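**Ticket 194: Souvenir order from Pramska stuck, customer back home**

Status: Open, waiting on carrier
Opened by: Ojārs Paulauskas
Product: Rerkstead trip planner, shop-and-ship add-on

**Problem as reported**

Customer bought 2 ceramic bowls and a jar of pickled plums at the covered market in Pramska on the last day of a tour. The stall booked shipping through our add-on. The parcel shows "Accepted" and hasn't moved. The customer paid 3000 in local money for shipping and wants it delivered or refunded.

**Steps taken**

- Checked the booking. Payment went through, label was made, address is complete.
- Called the stall. They handed the parcel to the Mathew pickup van and have the signed slip.
- Asked Mathew for a scan history. One scan at the Skornilholm depot, nothing after.
- Compared with other orders from the same market. The bowls-only orders left the depot normally. Orders with food in them did not.

**Cause (likely)**

Food and breakables were put on one customs form. Since July the depot wants a separate form for anything edible, even sealed jars. Our form still has a single box for "gifts and souvenirs", so the stall had no way to enter it right. The depot holds the parcel and sends a notice to the shipper's email, which for market stalls is our own no-reply address. Found the notice there.

**Workaround**

1. Fill in the food form by hand and send it to the depot with the parcel number.
2. Tell the customer the jar may be taken out if the destination country refuses it. The bowls will go on either way.
3. Refund the handling part of the fee, 1000, from the support budget.

Done for this customer. Depot confirmed it has the form. 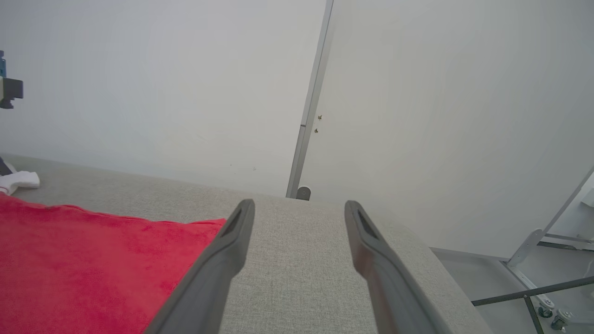
Skornilholm, 19 September 2021

Depot replied this morning. The form is accepted and the parcel is in the line for export. No tracking change yet. They quote roughly a week before the next scan shows.

Customer updated by email. She agrees to lose the jar if it comes to that, but asks that the bowls be repacked if the box is opened. Passed this on to the depot.

Still to do:

- Split the "gifts and souvenirs" box into food and non-food
- Point depot notices at the support inbox
- Add a line to the Pramska market page telling travelers to carry jars in checked baggage

Leaving the ticket open until the export scan appears.

O.P.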